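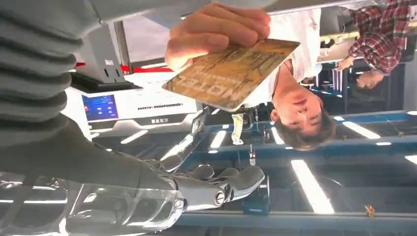
A hotel key card is a plastic or paper card that opens the door of a guest room. It is given at the reception desk on arrival and is normally valid until check-out time. In many hotels it has replaced the metal key, although small family houses often keep the old system.

History

Early card locks used a pattern of punched holes, which the lock compared with a pattern kept inside it. Later came cards with a magnetic stripe, and after them contactless cards, which are only held near the lock. The change was slow in smaller towns. In Sastton, the Pacheco hotel kept brass keys on heavy tags until December, when the owner, Teófilo Henao, ordered new locks for all 9 floors. 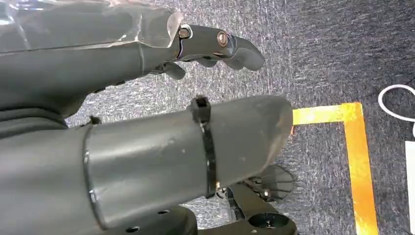

Magnetic cards can lose their data when they are carried beside a strong magnet - the clasp of a handbag is a common cause. The guest must then return to the desk to have the card written again. Contactless cards do not have this weakness, but they cost more to buy.

Use

Most hotels give two cards for a double room. The room number is usually not printed on the card, so that a person who finds it cannot know which door it opens. In some buildings the same card also works the lift, or must be placed in a holder near the door to switch on the lights.

Collecting

Used cards are collected in a similar way to telephone cards. Collectors sort them by country, by hotel or by the picture on the front, and exchange their doubles by post.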